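Teleop notes, towel task

3/1/23

Two changes to the towel setup since the last post, both on the operator side.

First, the scale factor between my hands and the grippers is now fixed at one to one. I had been running it lower to get finer control at the bar, but the operator then runs out of arm before the robot does, and re-clutching with fabric in both hands puts a jump in the recorded trajectory. Itlow's training script treats those jumps as intentional. The policy learns them faithfully.

Second, demonstrations now start with both hands open and end with both hands open. Uchenna Ugwu went through the old set, 406 episodes, and found 104 that stopped with the fabric still held. Those are out. I would have kept a few for the grasp phase — she disagreed, and it's her loader.

Straightening remains the hard part. With one corner in each hand, the tension has to stay even while you pull down, or the towel creeps sideways along the bar. I have no force feedback on this rig, so I judge it from the creases. A diagonal crease means one hand is leading. I slow that hand and let the other catch up, and I release the two corners together. Replays of single-hand releases are in the Pusero folder if anyone wants to compare.

Next batch is in May, same bar, thicker towel. 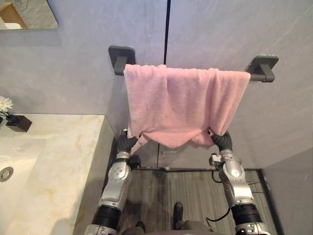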